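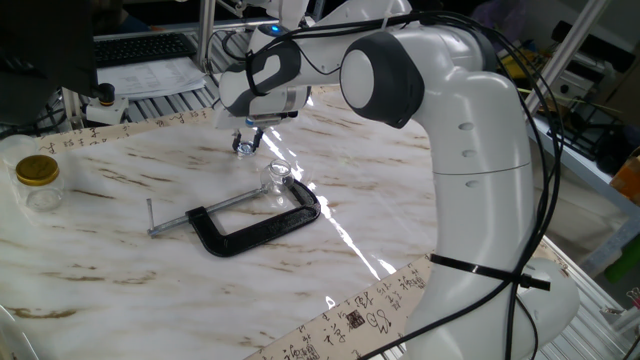

Photo: Trisska

Our work > Tool Library > Progress reports

Tool Library: Progress Report, September

Drunis runs the tool library on a grant from the Initz Fund. This report covers the second half of the grant year.

Membership stands at 200 households. The most borrowed items are still ladders, sanders and clamps. We added 36 tools this period, most of them secondhand, and took 14 out of lending because parts could not be found.

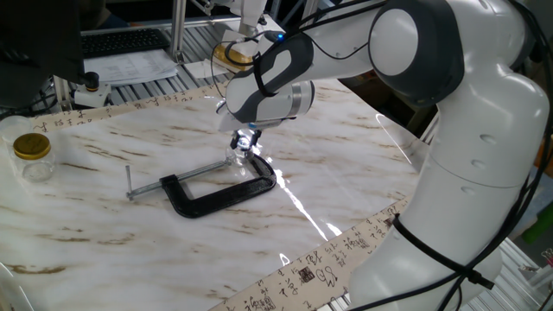
A black C-clamp on a marble-pattern tabletop.

Opening hours were the main complaint in the spring. We now stay open until 7 p.m. two evenings a week, and returns are less bunched up. Late returns remain a problem with garden tools – members tend to keep them until the season is over. We will try reminder texts before we think about fees.

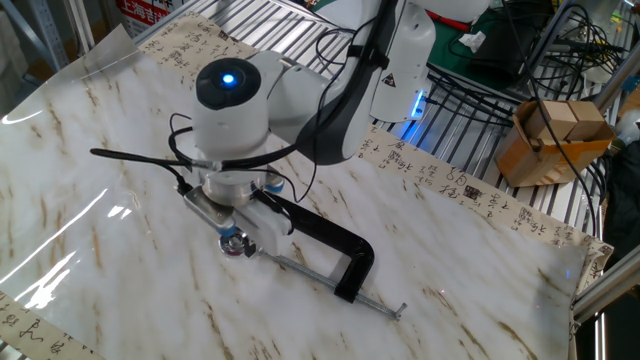 The repair evenings with Sýkora Hardware drew 45 people over the period. Sharpening was the most popular session and we had to turn some people away. We would like to move $200 from printing to sharpening stones and ask for your approval.

Still open: the lease on the storage room, and insurance for the power tools. The quote we were promised has not arrived.

Related
Tool Library: spring report
How to donate a tool
Repair evenings at Sýkora

© Drunis | Contact | Back to top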